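Minska desk set: data card and equipment plan

Maintained by Despina Roman, Clalwood workshop
Last revised 30/05/2024

What is in this folder

Recordings of small robot arms handling desk items, together with the shopping list, wear log and budget notes that go with them. The recordings and the notes are kept in one place on purpose. Most of the people who write to us about the recordings want to know what the setup costs to run, and most of the people who ask about cost end up wanting to see the recordings.

The folders are:

recordings/ - the sessions, one folder per session
stills/ - single pictures taken out of the recordings
budget/ - the equipment sheet, the order history and the quotes
wear/ - the log of what broke, loosened or went missing
print/ - part files for the brackets and fingers, with the print settings we use
notes/ - session notes, mostly by Emanuel Vasiliu

The budget sheet covers 2 arms in use and the parts needed to keep them going for a year. Prices are left out of this file because they go stale. Look in budget/ for the current ones, and check the date on a quote before you copy it.

The work

The tasks are desk work: putting pens and markers away in a holder, taking them out again, picking up a single part and moving it, clearing cables to one side. Everything handled is light. We chose the tasks before we chose the arms, and would advise anyone else to do it in that order. A heavier task would have meant a different class of arm and a different sheet.
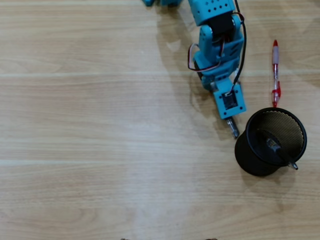
The arm at the mesh pen holder, with a red-and-white pen on the table beside it.

The desk items come out of the ordinary stationery budget. They are listed in the sheet all the same, under "consumables", so that someone planning a copy of the setup can see them. The pen holder is a common black mesh type with a round opening. If you buy a different one, try it with the fingers open before you record anything. One of our early holders was too narrow and went back to the front office.

What to buy first

In order:

1. Arms. We bought the servos from Verkitz and printed the brackets ourselves. Kamonchanok Khamphan did the comparison between printing and buying a finished kit, and her note is in budget/compare. Printing was cheaper for us, but only after leaving out the hours spent on it. If your workshop charges for staff time, put the hours in and look again.

2. Spare servos. Buy these with the arms. Delivery on the first order took 6 weeks and we lost most of that time to a single dead elbow servo.

3. Power supplies, one to each arm. Sharing one supply between both arms saved a little money and caused resets that took a long while to trace.

4. Cables, in more lengths than you think you need. Short cables pull at the wrist and long ones drag across the table.

5. Clamps or a fixing plate for the base.

6. Lighting. We left this until last and still think that was right. The room lights have been good enough for most sessions, although the table shows a bright patch in many of the recordings.

The wrist cable has been the most common cause of a stopped session. It carries a small plug that works loose when the arm turns back on itself, and the connector on the board does not like being pushed in and out too often. We now order spare boards as well as spare cables, and put a strain loop in the cable at the bracket.

Printed parts

Fingers wear faster than brackets. The stepped inner edges do the gripping, and once they round off the arm begins to drop thin things. The wear log has a line for every pair of fingers we have changed. For planning, allow 20 pairs per year for both arms together, and keep the old ones until the end of the quarter in case a new batch is poor.
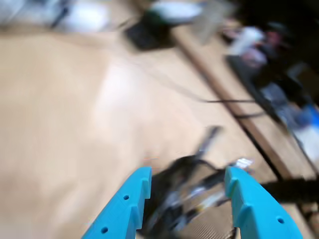 Filament colour is a question we get asked more than expected. Blue-green was on offer at Leclerc when we placed the first order and we have stayed with it, so that old and new recordings can be used together. If you change colour halfway through a set, write it in the session notes. Octavian Avram also asks that you write down which spool a print came from. Two spools sold under one name can be different enough to matter, in colour and in how brittle the finished part is.

Print the fingers flat and check the screw holes with a spare screw before fitting. Do not drill out a tight hole on a finger. Reprint it. A drilled finger usually cracks at the hole within a few sessions, and the saving is very small.

Brackets last much longer. So far we have replaced brackets only after a fall or after someone overtightened a screw. One full spare set is enough, and it can be shared between the arms.

Small tools and screws

Budget a line for screws. It looks silly in a quote, and Donal Cronin in finance did query it the first time, but the screws in the servo packs are soft and the heads go. We buy better ones separately and throw the packed ones in the scrap tin. A decent screwdriver for each bench is also worth having in the sheet, under its own name, or it will be borrowed for something else.

Table and room

The table needs no special treatment. Ours has a light wood top and we have kept it bare where the arm works. Measure the reach of the arm before you buy a table, then add space for the operator's hands and for whatever is waiting to be picked up. We did not add enough space the first time, and in the older sessions you will notice things crowded along the edges.

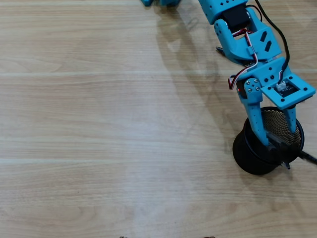 The other cost of a table is what goes under and beside it. Storage was missing from our first plan altogether. Spare parts, spools, packaging kept for returns and cables all have to live somewhere, and if there is no shelf for them they live next to the arm. The present sheet has a line for closed boxes and a low shelf. Allow floor space for these when asking for a room.

Budget notes

The plan runs from December to December. Orders are placed in two lots, a large one at the start and a smaller one halfway through the year for whatever the wear log says is running down. Please do not order between the two unless an arm is out of use. Postage on small orders came to a surprising amount in the first year - see the order history.

Keep 7 per cent of the equipment total unspent until the second order. We did not do this at first, and had to move money out of travel to replace a power supply.

Lines that were wrong in the first version of the plan:

- Spare fingers were set far too low.
- Training time was missing. A new operator needs several days before their sessions are worth keeping, and the arm is in use for all of that time.
- Disk space was set for a single copy of the recordings, with no backup.
- The label printer was never needed and has gone to stores.

Awkward objects

Clear plastic is worth planning for separately. Tubes and sleeves are cheap to buy, but the recordings take longer because the operators are slower with them, and a good many attempts are discarded. Anything smooth and round also wears the finger steps unevenly. In the sheet these objects have their own tab, with extra operator hours next to the price of the object. If you are short of money, leave this tab until your second year. 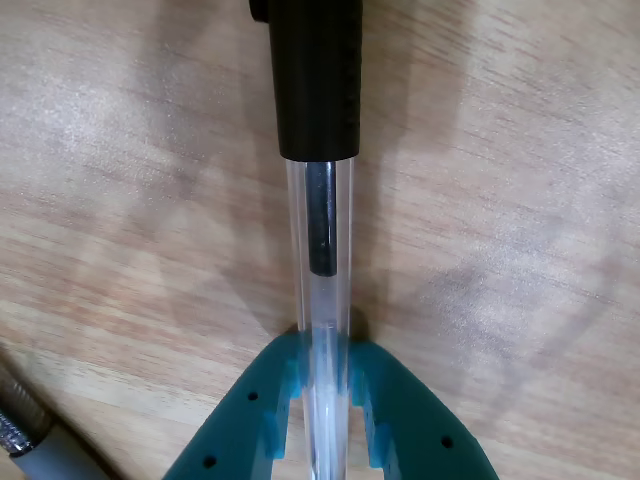
Limits of the recordings

All sessions were made at Clalwood, on light-coloured wood, with the same arm design. We would not expect them to say much about other tables or other arms. Fast movements are blurred. Some objects leave the view partway through an attempt. Sessions where an operator stopped early are kept and marked "short" in the session list.

The recordings are not a test of the servos or of any supplier's goods, and should not be quoted as one. Our arms are home-printed and were put together by people who were learning as they went.

Using the budget sheet

Copy the sheet, do not edit ours. Fill in the yellow column with your own local prices and leave the quantity column alone until you have read the wear log. The quantities assume that both arms are in use most working days. If you have one arm, halve the fingers and the servos, but keep the same number of spare cables.

The sheet does not include insurance, electricity or rent. Add them if your organisation asks for them.

Open items

- Quote from Verkitz for the next lot of servos, requested, not yet received.
- Decide whether to move to a metal base plate. Octavian is for it, Emanuel would like to see a cheaper one first.
- Wear log for the older arm has a gap in it. Kamonchanok is filling it in from the session notes where she can.
- Print settings for the new spool from Leclerc still to be added to print/.

Contact

Questions about the recordings go to Emanuel Vasiliu. Questions about orders and the sheet go to Despina Roman. Please include the session name or the tab name in your message.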